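3.2 Anordnung der Gegenstände

Untersucht wurde, wie Personen Dinge auf einem Tisch sprachlich zu Gruppen zusammenfassen. Grundlage sind 400 schriftliche Beschreibungen mit insgesamt 1775 Objektnennungen aus dem Korpus Promimari. Kleine Spielbausteine kommen darin ebenso vor wie größere Haushalts- und Sportartikel. Als Gruppe galt jede Nennung, die mehrere Dinge unter einem Ausdruck oder einer gemeinsamen Ortsangabe führt.
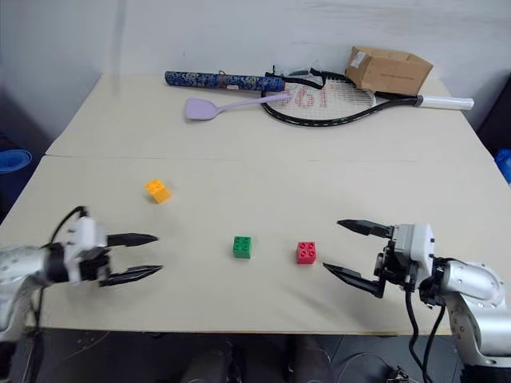 Nach Ansicht von Teguh Liem reicht eine gemeinsame Ortsangabe dafür nicht aus; „hinten an der Wand“ sage etwas über den Tisch und noch nichts über die Dinge. Wir haben solche Fälle deshalb gesondert kodiert. Die Kodierung nahmen Intan Sinaga und Irfan Simanjuntak unabhängig voneinander vor, strittige Nennungen wurden im Juni gemeinsam durchgesehen.
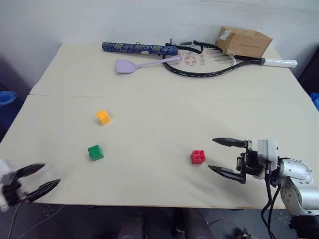
Ortsangaben richten sich häufig nach Kanten und Grenzen der Fläche. Schwierig sind Gegenstände, die über eine solche Grenze hinausreichen. Der Griff des Tennisschlägers ragt über die rechte Tischkante, der Kopf mit der Bespannung liegt auf der hinteren Platte — kodiert wurde in diesem Fall nach dem Kopf. Die Fuge zwischen den Platten galt als Grenze zwischen „hinten“ und „vorne“, auch wenn sie in einer Beschreibung nicht erwähnt war. Farbwörter wurden wörtlich übernommen, „gelb“ und „orange“ beim selben Baustein also getrennt gezählt und erst in der Auswertung zusammengeführt.

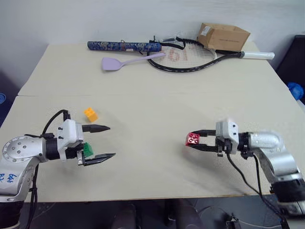 Abb. 3: Spielbausteine in Orangegelb, Grün und Rot, größere Gegenstände an der hinteren Tischkante.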